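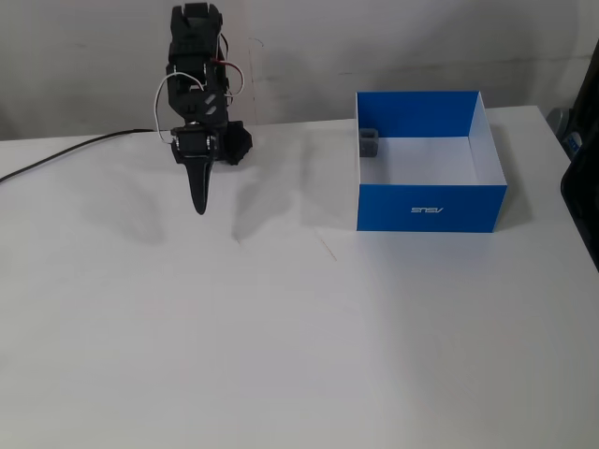
Packing Bench Assistant, part-time, fixed term
Skorkulis, Kanindale site
Reference 546

Skorkulis stores and ships small parts for repair shops. The Kanindale site is changing the way small items are boxed before they go to the shelves. The work is done at a table, one open box at a time. We are hiring two people for this work, starting in March.

The post is for 22 hours a week, mornings only. Work starts at 7:30 a.m. and ends at noon, with a short break at 9:45. The term is six months. Pay is by the hour and is stated in the offer letter.

Duties

Place single items in open cardboard boxes according to the packing sheet.
Check that each box is empty before the first item goes in.
Keep the area between the box and the table edge clear.
Note damaged walls, bent rims and crushed corners on the sheet.
Move filled boxes to the shelf rack and record the shelf number.
Wipe down the table at the end of the shift.

Most of the boxes are reused. They come in from suppliers in mixed sizes and colors, and the old printing is left on. A box is accepted if the floor is flat, all four walls stand up without tape, and the inside is clean. Lids are taken off and stored apart. Boxes that fail are flattened and put in the paper bin by the door.

An open box in use stays on the table. Chairs are for sitting on and are not used to hold boxes or parts. 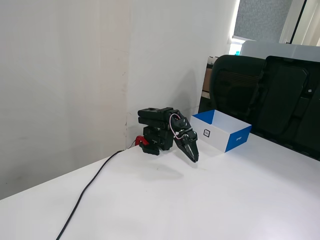
One comment received on the first version of this notice, from Myung, was that a reused box is fine for light parts but the short end panels give out first, and that anyone doing this job should be told to press on the ends before packing and to lift from underneath, never by the rim. This has been added to the training. Lifting by the rim is now listed as a handling error.

Training

Training takes three mornings and is paid at the normal rate. The first morning covers the packing sheet and box checks. The second covers placement. The third is a full shift with a trainer at the next table. At the end of training you will pack a test batch of 339 items. The batch is not timed. It is checked for wrong items, wrong position and missing entries on the sheet.
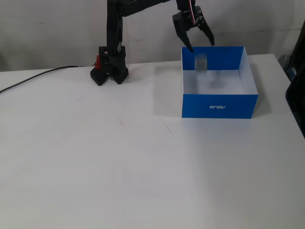

Placement is the part of the job that new staff find slow. Each item has a position on the sheet, given as front, back, left or right, with the front being the long wall nearest the packer. The first item normally goes near the back wall so that later items do not have to be passed over it. A small, clear or pale gray piece standing near the back of a white-lined box is easy to miss against the walls, and such pieces must be marked on the sheet as soon as they are in. Look straight down into the box before adding the next item. Do not rely on a view from the side.

Requirements

Good close vision, with or without glasses.
Able to sit or stand at a table for two hours at a time.
Able to read and fill in a printed form in English.
Steady hands and patience with repeated work.

Warehouse experience is useful but not required. No heavy lifting is involved. Filled boxes in this section are light enough to carry in one hand, though two are used.

How to apply

Send a one-page letter and a list of past jobs to the Skorkulis office, Canau Building, Room 838, Kanindale. Put reference 546 on the first page. State which mornings you cannot work, if any. Applicants who are short-listed will be asked to come in for one hour and pack a sample box from a sheet. Travel costs for this visit are not paid. Papers sent with the application are not returned.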